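Flivero Opens Second Repair Counter and Extends Furniture Parts Program

DRURKIS, 3/16/19 — Flivero, a maker of flat-pack tables, desks and shelving, has opened a second repair counter and is extending its spare parts program to cover every table and desk the company has sold under its own name. The new counter is at the Drurkis store, next to the customer pickup entrance. The first, in Ivby, opened in December.

Customers can bring in a table leg, a drawer front, a hinge or any other piece small enough to carry and have it looked at while they wait. If the part can be fixed at the counter, it will be. If it can't, staff will look up the replacement and order it. Larger pieces, including full tabletops and desk frames, can be booked in for a later date by phone or at the store.

"People were calling us for one bolt or one foot and being told to buy a whole set," said Mariann Simon, who runs customer service for Flivero. "We had the parts in the building. We didn't have a good way of selling them one at a time, and that was our problem to sort out."

The parts list now holds 500 separate items. It includes fasteners, leveling feet, edge strips, drawer runners, cable covers, shelf pins and touch-up sticks in all current finishes. Parts for discontinued products are listed under the name they were sold by, with the years they were on sale. A printed copy of the list is kept at both counters, and customers who don't have their original paperwork can match a part against the sample boards.

Of the items on the list, 87 are new to the program this spring. Most are for the Imai range of worktables and desks, which was left out of the program when it started. The Imai range uses a different leg bracket from the rest of the company's tables, and the brackets had been available only as part of a complete leg set. They can now be bought one at a time, as can the screws that go with them.

The company has also changed how it handles worn tabletops. Until now, a customer with a scratched or stained top was offered a discount on a new table. Under the extended program the top alone can be replaced, and the customer keeps the legs and frame. Old tops handed in at either counter will be cut down for use as drawer bottoms and packing boards where the material is sound.

Shota Ishida, product manager for tables and desks, said the change came after a review of returned furniture.

"Most of what came back had a perfectly good frame," Ishida said. "The top takes all the wear. It gets leaned on and wiped down, and things get dragged across it. The frame just stands there. So it made sense to let people change the one part that needed changing."

Ishida said light scuffing is the most common complaint and that in many cases no replacement is needed. A matte surface can usually be improved with a damp cloth and mild soap, followed by a dry cloth. Flivero does not recommend furniture polish on matte tops, as it leaves shiny patches that are harder to remove than the original mark. Counter staff can advise on whether a mark is in the surface or only on it. 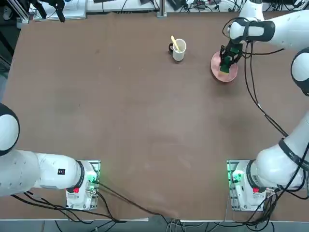

Care sheets for matte and gloss tops have been rewritten and will be packed with all new tables from this month. They are also available at the counters free of charge. The earlier sheets covered both finishes on one page, and customer service staff had asked for them to be split.

Prices for parts start low and are set by item. Small fasteners for tables and desks bought within the past two years are free with proof of purchase. Counter labor is free for jobs that can be done on the spot. For booked repairs, the customer is told the cost before any work begins and can decline without a charge — the piece is simply handed back.

Repairs are limited to Flivero products. The counters will not work on upholstered furniture, on wall-mounted shelving that is still fixed in place, or on pieces that have been painted or cut by the owner. Parts can still be bought for altered pieces, but the company does not promise they will fit.

Simon said the Drurkis counter was added after a number of customers made the trip to Ivby from that side of the region.

"Some of them were carrying a desktop on a bus," she said. "We would like them not to have to do that."

Staff at the new counter trained at Ivby over the winter. Each counter keeps the most requested parts in stock, and anything else on the list is sent over from the Ivby warehouse. Customers can pick up ordered parts at either counter or have them mailed. Tabletops are too large to mail and must be collected or delivered by the store's regular delivery service at the usual rate.

The company plans to review the parts list each December and add items based on what customers have asked for at the counters. Bookcases and storage units are already partly covered. Parts for children's furniture are being prepared, but no date has been set.

Both counters keep the same hours as the stores they are in, closing one hour before the store does. No appointment is needed for small parts. Customers booking a larger repair should have the product name and, if possible, the number printed on the label under the tabletop or inside the top drawer.

About Flivero

Flivero designs and sells flat-pack furniture for homes, schools and small offices. Its product lines include the Imai range of worktables and desks. The company has stores and repair counters in Ivby and Drurkis.

Media contact: Mariann Simon, Customer Service, Flivero, Ivby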